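Table Manners and the Middle Class: Notes for Week 6
History of Everyday Things, Thursday section

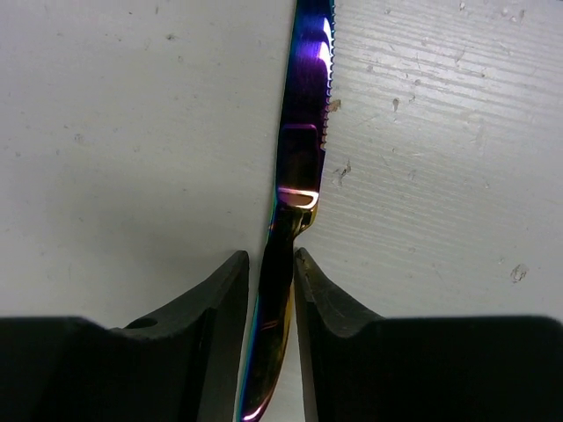
A modern table knife with a serrated edge and an iridescent finish.

OK, so these are my notes cleaned up a little from the board. If you missed class, start with the Pacheco chapter and then come back to this, because I skip around a lot!

We left off with people bringing their own knives to dinner. For a long stretch of European history, a guest carried a pointed knife and used it for pretty much everything: cutting, spearing, passing a bit of meat to a neighbor. Forks were around, but plenty of people thought they were fussy (my grandfather in Flaltisville would have agreed).

Then the fork slowly catches on, and the knife changes with it. Once you can hold your meat with a fork, you don't need a sharp point, and rounder ends start showing up on the table. In 1669 Louis XIV banned pointed knives in France, which gets told as a cute story about toothpicks, but violence was the real worry. We'll argue about how much one law could do. I have opinions.

The part I love is what happens when factories get involved. Plated silverware gets cheap enough for a shopkeeper's family, and suddenly there's a fish knife, a butter knife, a fruit knife, and a book telling you which is which. Who is that book for? Think about Sipho Pillay's question from last time: if you were born knowing the rules, would you ever buy it?

For next week, read Rosalía Pacheco, "Setting the Table," pages 600 to 611. It's short but dense, so give yourself an evening. Look hard at the Landen family's household list and mark anything you can't identify.

Then write me a page on one object you eat with at home. Ask somebody older where it came from, and tell me if there's a rule about using it. Chopsticks, a soup spoon, your hands and a piece of bread, all fine with me. It's worth 50 points and I'd like it on paper, please.

Office hours moved to Drenby Hall, same time as before.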